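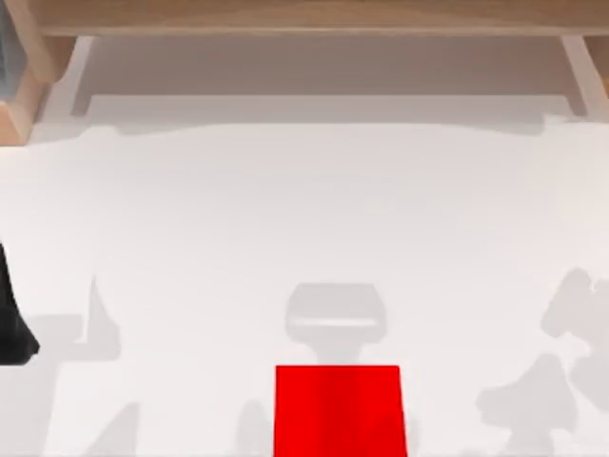

Turkider minimum order gone up - what is everyone doing?

Last updated: Jan 6, 2020

mossy_pete
Anyone else had the Turkider email? Minimum order for plate sequencing is now 300 samples. It was one plate. We're a small fungus group, took us all of last season to get two plates together and half of those were duds. Not paying for empty wells. Where are people sending stuff now?

gillfungus
Yes got it. Furious. No warning, and we've got a box of extracts sat in the freezer ready to go.

kettlewell_b
Rilliseck still take single plates. Slower but fine. We used them for the waxcap stuff, reads came back clean. Forward only though, you pay extra for reverse.

mossy_pete
How slow is slower

kettlewell_b
Five weeks last time. Turkider were doing ours in less than two so yes it stings a bit. But we're not exactly in a race are we

tomh551
Would steer clear of Rilliseck tbh. Sent them a plate in May, lots of mixed reads, they said our DNA was dirty. Same extracts went to Turkider after and were fine. Got nowhere with the complaint.

kettlewell_b
Did you re-run the PCR for the second lot or send the same product?

tomh551
Re-ran it

kettlewell_b
Well then it isnt the same test is it. Could easily have been a bad PCR the first time. Did you put a blank on?

tomh551
Yes I put a blank on. I've been doing this a while. Blank was clear on the gel, bands were all one size. I'm not saying they're crooks, I'm saying I lost a plate and they wouldn't shift.

gillfungus
We had one odd plate from Rilliseck too but that was boletes and boletes are always a pain. Wouldn't blame them for that.

Olaia Barroso
Hello, new on here, I look after the bench at Bosmont (shared lab, we let local groups in on quiet evenings). A few thoughts, sorry for the rush, typing between runs.

Mixed reads with a clean gel is very common with fungi. A lot of them carry two slightly different copies of the ITS region, and where one has an extra base the trace turns to mush from there on. Reverse read often saves it, you read in from the other side up to the same spot. So forward only is a false saving in my view. Also old fruitbodies, moulds growing on them, you get both and the bands are too close in size to tell apart on a gel.

On the main question. Has anyone thought of pooling? If three or four groups go in on one order you're over 300 easily.

mossy_pete
Thought about pooling. Who does the paperwork though. And if one group's samples are rubbish does everybody wait?

Olaia Barroso
No, each plate is run seperately, a bad one doesn't hold up the others. Somebody does have to be the named customer and pay up front, that's the awkward bit.

marsh_dweller
We tried this with the Matheson lot. Never again. Paid up front, two groups didn't send us their share til after the new year, and one plate had no labels on the lid. We had to guess which way round it went.

gillfungus
Cut a corner off the seal. Always A1. Sorted.

marsh_dweller
Yes well they hadn't

tomh551
I'd go in on a pool if it was Turkider. Could send 96 by spring. Money first is fine by me, no money no plate.

kettlewell_b
Can I be the one to say it, why are we all still doing Sanger. Tag the samples, pool them in a tube and do the lot on a nanopore flow cell. You can get 800 on one if your tags are decent. No minimum order, no posting, no arguing with a helpdesk. Sorts out your mixed reads as well, every molecule is its own read.

gillfungus
Because I've got a PCR machine in a garage and a laptop from the ark?

kettlewell_b
Garage is fine. Laptop maybe not.

Olaia Barroso
It does work, we have had groups do it. The tagged primers cost a lot on day one and then last for years. The bit people struggle with is afterwards, sorting the reads back out to samples. Budget a few weekends for that the first time. And don't throw anything out before you've checked your blanks, tags do creep from one well to the next.

mossy_pete
That's my worry. We have one person who can do the computer side and he's moving away.

tomh551
And if the flow cell is a dud you've lost all 800, not 96. Putting that out there.

kettlewell_b
They check the pores when it arrives and you can claim it back. Read up before knocking it

tomh551
I have read up. You can claim the cell. You can't claim the evening or the library kit. Anyway not what Pete asked.

mossy_pete
Ok so for now: me 2 plates, tomh one, gill?

gillfungus
One, call it most of one. Will check freezer tonight.

mossy_pete
That does it if they're all full. Will email Turkider and ask if they'd take four plates from different adresses on one order. Marsh you in?

marsh_dweller
Only if I'm not the one paying up front.

mossy_pete
I'll pay. Money to me before anything gets posted. And cut the corner off the seal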